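Home | Archive | Threads | Search
Last updated: Thursday
1 min read

Re: Jarka seed swap

Valquíria Fagundes wrote:
> Is anyone bringing the Brulau beans in June?
> I lost all mine to slugs.

Yes, me! I saved nearly 300 this year (from 2 plants, can you believe it) and you can have as many as you like. They climb like mad, so get tall poles. I'll bring Haltunari squash too, the sweet one, and 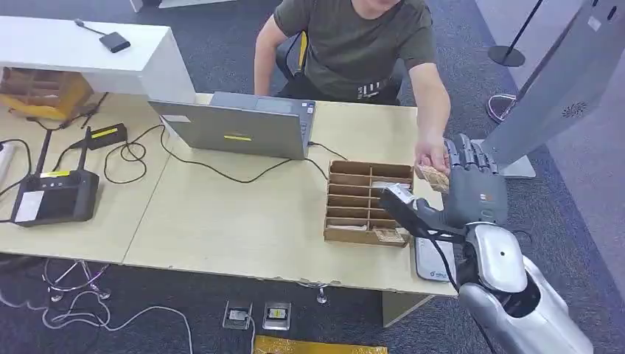
if there's room in the car, a tray of leeks for anybody who wants them!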